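Come and open drawers with us: home collectors wanted

Cleder Project, Zarkent
Posted 4/6/21

Hello! I'm Nhung Nghiêm and I look after the home collection side of Cleder. We're after people who'd be happy to spend a bit of time each day doing very ordinary things around their own home with a hand-held gripper, so that our learning system has plenty of decent examples to copy. You don't need to know a thing about robots. If you can open a drawer and shut it again without losing your temper, you're most of the way there.

We ran a small first round last December with people we mostly knew already, and the system got quite good at kitchens belonging to people we mostly knew already. Give it a bedroom with old furniture and it went to pieces. So this time we want homes of every sort – tidy ones, crowded ones, rented rooms, your nan's bungalow if she'll have you.

What you'd be doing

You take the gripper by its handle, squeeze to close the fingers, and do a short task with it instead of with your own hand. Open a drawer. Close a cupboard. Pick up a sock and drop it in a basket (socks are harder than you'd think). The camera on the gripper records while you do it, you stop, and then you do it again from a slightly different spot. Each go is called a take, and we ask for 300 takes from each home over the length of the placement. Some people like to do a big batch with the radio on, others fit in a handful after tea. Either is fine by me as long as they reach us.

You'd have the kit for 2 weeks. Peter Slanina drops it off, shows you how it works at your kitchen table and stays until you've done a few takes you're happy with. He'll collect it at the end too, so there's no posting of anything.

What we pay

400 for the full set, paid by bank transfer in pounds once your last takes are in. If you have to stop early we pay for the share you've done. Electricity for charging is on top, and so is the sandwich Peter will probably turn down.

Who we'd like to hear from

Anyone over 18 who lives within reach of our Zarkent office and can lift a light tool in one hand for a few minutes at a time. Left-handers very much wanted, we have hardly any! Please check with whoever you live with before you apply, as everyone in the home has to sign the consent form.

You'll need somewhere to charge the kit overnight and a home internet connection that can cope with uploads. If yours is slow, say so on the form and Hiếu Tạ will sort you out with a drive to save things on.

Please don't buy anything or redecorate. One chap in the first round painted his cupboard doors the weekend before we came and I felt awful about it.

How we like the takes done

You'll get a proper booklet from Phùng, our training lead, but people always ask me for the short version, so I've put it down in the order you'd do things.

1. Start with the gripper open and a little way back from the thing you're going for. Count one breath, then move in.

2. Go at the speed you'd use if you were half asleep. Fast takes look impressive and the system learns very little from them.

3. Close the fingers on the handle or knob itself. Try not to hook the top edge of the drawer, even when that's easier. Small round knobs are the ones we're shortest of, and for those you want one finger coming in from each side, with the knob held between the blue pads and the drawer front in plain view behind it.

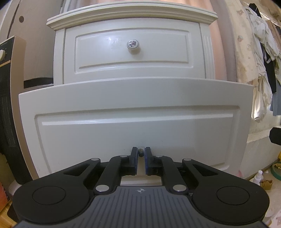 4. Let go fully before you back away. If the knob drags along with you, leave the take in and tick "sticky" on the app. We want those as well.

5. If something goes wrong, keep it. A missed grab followed by a good one is worth having. The only takes to delete are ones with a person's face, a letter or a bank card in them.

A word about privacy

Two people check every upload before it goes anywhere near the learning system, me and Sinan Karabulut. We look for faces, names, addresses and screens, and we remove the take if we find any. Your address is kept apart from the recordings, which are filed under a number. You can ask us to wipe the lot at any time during your placement, and you don't have to say why. We honestly don't mind about the washing on the airer.

How to apply

Fill in the short form on the Cleder page, or ring the Riretti building and ask for the collection desk if you'd sooner talk it over first. Tell me what sort of home you've got, which rooms you're willing to use, and which hand you favour. A line or two about your furniture would be lovely – old chests, odd handles, drawers that stick, I want to hear about all of it.

I read the forms myself and will ring you back to arrange a visit. Places are given out as kits come free, so if you can only do certain dates please put them in the last box.

Nhung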